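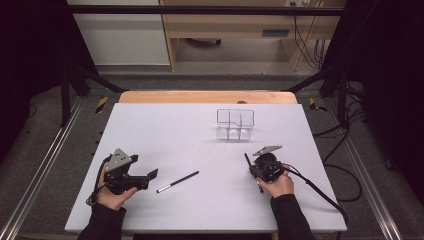

Pronier ヒルポート事業所 見学報告「卓上の小物整理」

1 見学の目的
当会生活用品部会では、事務用品および化粧用品の収納方法について、年間を通じて調査を行っている。今回はPronier社のヒルポート事業所が3月に実施した施設公開に合わせ、卓上整理の実習室を見学した。参加者は部会員および賛助会員の16名、所要時間は2時間であった。本報告は、当日の説明および見学の内容を部会員向けにまとめたものである。

2 事業所の概要
Pronier社は家庭および小規模事業所向けの収納用品を企画する会社であり、ヒルポート事業所には展示室、試作室、実習室が置かれている。製造は外部に委託しており、当事業所では使用感の確認と、利用者向け説明資料の作成を主な業務としている。
受付後、展示室において収納事業担当の柴田きみえ氏(Kimie Shibata)より、資料に沿った説明を受けた。資料は42ページからなり、前半が収納用品の変遷、後半が卓上整理の手引きという構成である。前半については既に部会で扱った内容と重なるため、本報告では省略する。

3 実習室の見学
実習室の作業は、白い卓上で行われている。柴田氏によれば、色の濃い筆記具や細い柄の筆を置いたときに輪郭が分かりやすく、置き忘れにも気付きやすいことから、天板の色を白に統一したとのことである。卓の奥には明るい色の木の板が立ててあり、物が奥へ転がり落ちるのを防ぐ役目も兼ねると説明された。
卓上に置かれた整理ケースは透明で、手前が低く升目状に区切られ、奥が一段高い。このような前後で高さの異なる型は、短い物を手前に、長い物を奥に立てるという使い分けに適する。手前に長い物を立てると奥の区画が見えにくくなるため、手引きでは奥から順に入れることを勧めている。
筆記具としては黒いペンが使われていた。黒いペンは外観が似通っており、油性と水性、太字と細字を取り違えやすい。手引きには、軸ではなくキャップの側に小さな印を付ける方法が示されている。ただし、キャップ同士が入れ替わると印の意味が失われるため、一本ずつ片付けるよう注意書きが添えられていた。この点は部会員からも同様の経験が報告され、軸の端に印を付けるほうが確実ではないかとの意見が出た。
また、マーカー類については、立てて保管するか寝かせて保管するかが製品により異なる。事業所の手引きでは一律の指示を避け、各製品の表示に従うこととしている。区画の割り当てを決める前に表示を確認しておかなければ、後から並べ直すことになる。

4 化粧筆の収納
見学の後半では、同じ型の整理ケースを化粧用品に転用する場合の留意点が取り上げられた。化粧筆は穂先の形を保つことが第一であり、柄を下にして立てるのが基本となる。淡い色の穂先は粉の付着が目立つため、収納の前に柔らかい紙で軽く払っておくとよい。
筆の長さは製品によりかなり異なる。短い筆を深い区画に入れると穂先が縁に触れ、出し入れのたびに毛が曲がるおそれがある。資料では、筆の柄が区画の深さを十分に上回ることを目安としており、短い筆については浅い区画を用いるか、底に台を敷く方法が紹介されていた。台には薄い発泡材を区画に合わせて切ったものが使われるが、粉がたまりやすいため、取り外して洗える素材への変更を検討中とのことである。
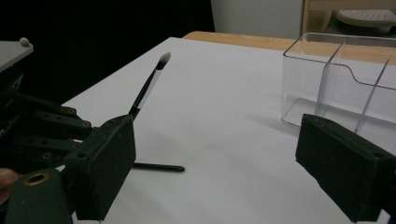 洗った化粧筆は、すぐに整理ケースへ戻してよいか。
完全に乾いてから戻す。水分が残ったまま立てると、水が金具の内側に入り、接着が弱まることがある。水気を布で取り、穂先を整えたうえで、平らに寝かせるか穂先を下に向けてつるし、風通しのよい日陰で乾かす。

5 質疑および意見交換
見学後、展示室に戻り意見交換を行った。主な内容は次のとおりである。

透明なケースの手入れについて
表面に細かい傷が付くと曇って見えるため、乾いた布で強くこすらず、薄めた中性洗剤で洗う。アルコールは素材によりひび割れを招くことがあり、使用前に取扱表示を確認する必要がある。

区画に入れる本数について
一つの区画に詰め込むと、一本を取り出す際に隣の物まで持ち上がる。柴田氏は、指が無理なく入る余裕を残すことを勧めている。本数の上限は定めていない。

筆記具と化粧筆の混在について
同一のケースに収めること自体は可能であるが、インクが穂先に付くと落としにくい。当部会としても、ケースを分けるか、少なくとも区画を一列空けることが望ましいと考える。

商品の仕切りについて
会員より、仕切りを動かせる型の有無について質問があった。現行品は固定式で、可動式の試作は「Mägi」の名称で進められているが、公開の時期は未定との回答であった。

6 所見
卓上整理の手引きは、収納用品の選び方よりも戻し方に多くの紙幅を割いている。部会でこれまで作成した資料は購入時の比較に偏っており、参考とすべき点が多い。一方、手引きは文字が小さく、高齢の利用者には読みにくい箇所があった。図の拡大について先方に要望を伝えたところ、次回の改訂で検討するとの回答を得ている。
試作室は作業の都合により見学の対象外であった。可動式の仕切りに関心を寄せる会員が多いため、改めて見学の可否を照会する。

7 今後の予定
手引きの写しは先方の了承を得て6部を受領した。事務局で保管し、希望する部会員に順次貸し出す。貸出期間は2週間とし、返却は郵送でも差し支えない。

以上
生活用品部会 事務局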